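Werkstattbuch Textilpflege, September
Eintrag zu Los Pristevmont, Nachtrag 14:20 Uhr

Stand
Los 216 ist gesichtet, Los 259 angefangen. Beide kommen aus dem Bestand Pristevmont und wurden zusammen angeliefert, die Lieferscheine liegen in der Mappe Vasilakis. Zuordnung über die eingenähten Nummern, soweit noch lesbar. Bei einigen Teilen ist der Faden ausgeblichen, dort gilt vorläufig die Reihenfolge im Karton.

Vorsortierung
Sortiert wird wie beim letzten Mal nach Bindung und erst danach nach Farbe. Strickware geht getrennt, Webware mit Karo oder Streifen auf den zweiten Stapel, Bedrucktes auf den dritten. Die Trennung nach Farbe zuerst hatte im Frühjahr dazu geführt, dass Strick und Gewebe gemeinsam in die Trommel kamen. Folge waren Ziehfäden an zwei Pullovern. Vermerk dazu im alten Heft, letzte Seite.

Als Ablage dient weiter das Bett im Nebenraum. Der Zuschneidetisch ist zu schmal, sobald mehr als ein Oberteil ausgebreitet wird. Nachteil: Auf der weichen Unterlage lässt sich nicht messen. Maße deshalb nur am Tisch nehmen, Teil flach, ohne Zug, Ablesung auf halbe Zentimeter. Werte vom Bett bitte streichen, auch wenn sie plausibel aussehen.

Strickware
Drei Teile in Los 216. Prüfpunkte in dieser Reihenfolge: Bündchen, Ärmelnaht, Halsausschnitt, Saum. Beim Bündchen wird die Rippe quer zur Laufrichtung leicht gedehnt und losgelassen, nach einer Minute wird die Breite erneut abgelesen. Rückstellung unter 90 Prozent gilt als ausgeleiert und kommt auf die Reparaturliste.

Teil 1 und Teil 2 ohne Befund. Teil 3 mit Abweichung am linken Ärmel, 4 mm Restdehnung. Liegt noch in der Toleranz, beim nächsten Durchgang noch einmal messen – dann mit frisch gewaschener Ware. Jana Janssen hält die Minute Wartezeit bei Feinstrick für zu kurz und schlägt fünf Minuten vor. Wird an Los 259 parallel ausprobiert, beide Werte notieren.

Bänder und Kordeln
Lose Kordeln vor dem Waschen entweder ausziehen oder in den Netzbeutel. Knoten nicht aufschneiden. Wo ein Knoten fest sitzt, mit der stumpfen Nadel lösen, sonst so lassen und auf der Karte vermerken. Dunkle Bänder auf hellem Strick vorher mit feuchtem weißem Tuch auf Abfärben prüfen, Tuch an die Karte heften.

Anfassen und Ablegen
Rippenstrick am Ärmelende nehmen, nie an einer einzelnen Masche oder am Faden. Der Griff sitzt kurz vor der Kante, sodass die Rippen geschlossen bleiben und das Ende frei überhängt. Langsam anheben, der Rest des Teils bleibt liegen. Beim altrosa Strickteil über dem blaugrauen Karostoff sind die Rippen am Ärmelende bis in die Biegung hinein gut zu verfolgen.

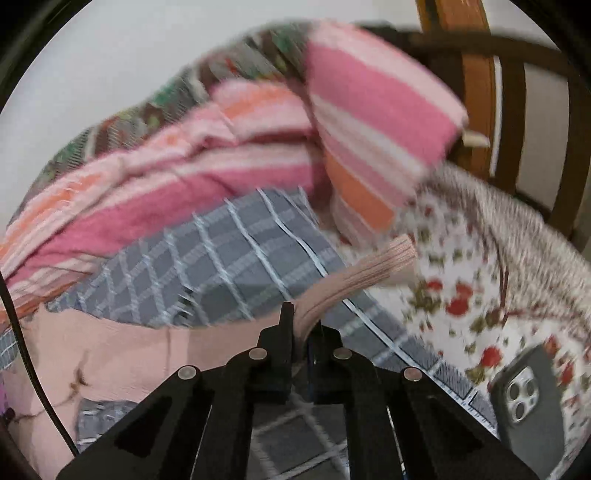 Offene Punkte
Waschmittel Fater ist fast leer, Restmenge reicht für eine Trommel. Nachbestellen, Gebinde wie bisher.
Netzbeutel von Cleson: Reißverschluss bei einem Beutel defekt, aussortiert.
Karten für Los 259 fehlen ab Blatt 2. Bis dahin Befunde auf Zettel, Zettel in den Karton legen.
Messwerte Teil 3 in die Tabelle übertragen, Spalte Restdehnung ist neu angelegt.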